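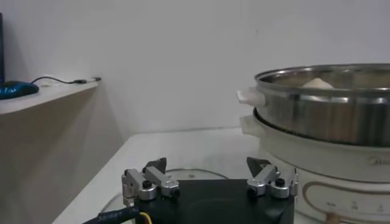
A robot gripper next to an electric steamer with a bun inside.

Robots in the Kitchen: Who Does What?

Think about the last time you ate lunch at school. Somebody had to cook it. In a big kitchen, that can mean making the same food over and over, all morning long. Now some kitchens are trying out robots for part of that work.

This page is about one kind of job, steaming buns, and about the people who do it.

What is automation?

Automation means letting a machine do a job, or part of a job, that a person used to do. A dishwasher is automation. So is a traffic light. Long ago a police officer stood in the road and waved the cars through.

A robot is a machine that can move and follow instructions. Many kitchen robots don't look like people at all. They are just an arm, bolted down in one place, with a gripper at the end. The gripper is the robot's hand. It may have only 2 fingers, but that is enough to pinch something and lift it.

Why are buns hard?

A steamed bun is soft. Squeeze it too hard and you leave a dent. Squeeze it too gently and it drops. Your own hand works this out without you thinking about it, because your skin can feel how soft the bun is. A robot has to be set up to close its fingers by the right amount, and someone has to test it many times.

Steam makes it harder. It can cloud a camera lens, and if the robot uses a camera to find the bun, it may miss. Then there is the lid. To us a glass lid is easy to spot, but a camera can look straight through clear glass and get confused.

A day at the Caven kitchen

The Caven kitchen in Imbridge makes lunches for schools nearby. It started using robot arms in June. Before that, 20 people worked there. The same number work there now, but some of their jobs are different.

One job used to be called "the steamer turn." A worker stood by the steamers, took off the lids, put buns in and took buns out. The steamers were hot, and burned fingers were common. Workers swapped places every hour because their arms got tired.

Now the arms do most of the lifting. A worker sets out the plates, checks that the trays are clean, and presses start. Then she watches. If a bun sticks to the tray, she stops the arm, frees the bun with a spatula, and starts the arm again. 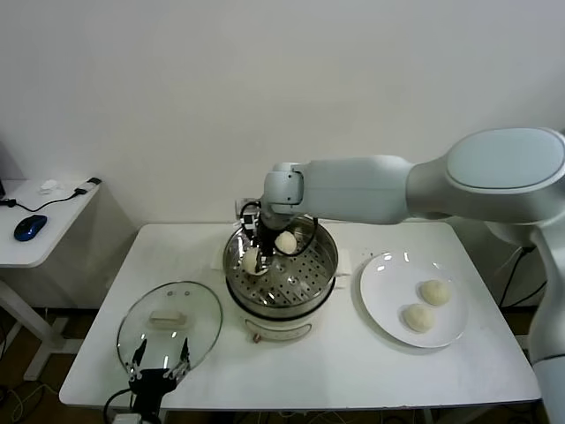
Do robots cook the food all by themselves?
People still mix the dough, shape the buns, choose how long to steam them, and taste them to see if they came out right.

What changed for the workers?

Some things got better. There are fewer burns, and people spend less time reaching over hot pots. Two of the workers took a course to learn how to fix the grippers when they jam, and they are paid more for it.

Some things got worse, or just odd. Watching a machine can be dull. The steamer turn used to be a time to chat with the person at the next pot, and some workers miss that. The arms are slow, too. A practiced worker can empty a tray of buns faster than an arm can, so on busy mornings people still do part of the lifting by hand.

Some workers worried they would lose their jobs. That is a fair thing to worry about. In some workplaces, machines have meant fewer jobs. At Caven, the managers promised in writing that everyone could stay for 2 years, and after that they will talk about it again.

Staying safe

A robot arm is strong, and it may not know that you are there. Workers at Caven keep their hands away while an arm is moving. Every arm has a red stop button close by, and new workers learn where it is before they learn anything else.

Try it at home

Ask a grown-up for two wooden spoons and a soft bread roll. Hold one spoon in each hand and use them like gripper fingers. Try to move the roll from a bowl to a plate without squashing it. Then try it with one eye closed – it gets a lot harder.

Words to know

Automation: using a machine to do work that people did before.
Gripper: the part of a robot that holds things.
Sensor: a part that helps a machine notice things, such as light, heat, or touch.

Last updated January 12, 2025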